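Test Kitchen Notebook, Waaka
Dec 23, 2022
Entry by Effie Lamont. Present for the tasting: Ximena Rosales, Jacinto Cuevas, Shayne Tipoki.

Subject: the braised lamb shoulder for the winter menu, fourth trial, with a second look at the flatbread that accompanies it.

The dish was returned to the kitchen in September with the remark that the sauce was thin and the plate arrived lukewarm. Both points are addressed in this entry. The pickled shallots were approved at that time and have not been altered.

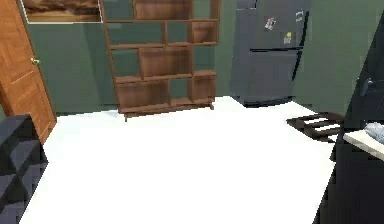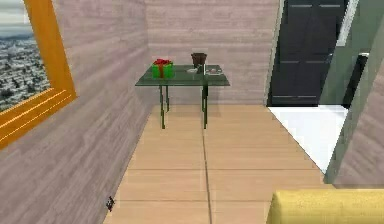
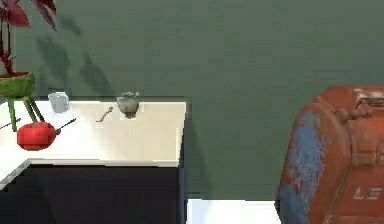
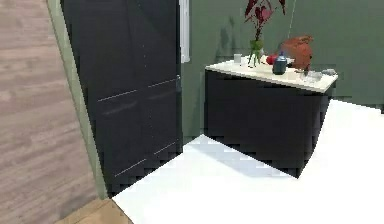 Can the shoulder be braised the day before service without loss of quality?
The trial says it can, provided the meat is cooled in its own liquid and sliced cold. Slices cut from the warm shoulder fell apart on the board, and the edges dried when they were reheated.

Method as carried out. The shoulder weighed 3000 g on the bone after trimming. It was salted the evening before and left uncovered in the cold room. It was browned on all sides in the wide pan, then moved to the deep tray with onions, two heads of garlic cut across, bay, a strip of orange peel and stock to half the height of the meat. The tray was covered with paper and a tight lid and placed in the low oven. Jacinto turned the shoulder once, at the midpoint. The previous trial was not turned and the upper side was noticeably drier.

The bone came away with a light pull at the end of cooking. The liquid was strained, chilled overnight and the fat lifted off in one piece. What remained was reduced until 363 g was left in the pan. This is a good deal further than the earlier trials were taken. The sauce now coats the back of a spoon and holds on the plate without flour. It is also saltier, as one would expect. The stock for the next trial is to be made with no salt at all.

Ximena considers the orange peel too strong. Shayne did not notice it until it was mentioned. I am inclined to keep it and take it out of the tray at the turn, but the matter is left open.

Plate temperature. The plates were held in the warming drawer instead of on the shelf over the pass. This alone seems to have settled the complaint. The last person served reported that the sauce was still hot when the meat was finished. The drawer holds 52 plates if the stacks are kept low at the front — any higher and it catches when it is closed.

Flatbread. Two doughs were compared, one made with the Zunberg flour we have used all year and one with the Kodinent flour sent in as a sample. Both rested overnight. The Kodinent dough needed more water than the recipe gives and was slack under the pin, though it blistered well on the iron and tore with a pleasant pull. The Zunberg bread was more even, and a little dull beside it. Shayne preferred the Kodinent. Jacinto, who would have to roll it during service, did not.

A half-and-half dough was suggested. It has not been made. Estrella Rosales is to ask what the Kodinent flour would cost by the sack before any more time is spent on it.

Portions. The shoulder gave 8 plates at the present slice, with trimmings left over. The trimmings were warmed in the last of the sauce and eaten with the spare bread, and they were, in the opinion of everyone present, better than the plated dish. Ximena asked whether they could be offered at lunch. I have no objection, but the quantity would be small and the item would have to be sold by word at the table, without being printed.

Side dish. The white beans were cooked too far and are not worth recording in detail. The skins split. They should come off the heat earlier and finish in their own water. A spoonful of the pickling liquid stirred through at the end was an improvement and will be kept.

Outstanding before the fifth trial:
Unsalted stock, made fresh.
Orange peel removed at the turn — Ximena to taste before and after.
Beans, second attempt.
Flour price from Estrella.
The Cultell slicer blade drags on the outer side of each slice. Jacinto to have it sharpened, and the shoulder to be cut by hand until it is back.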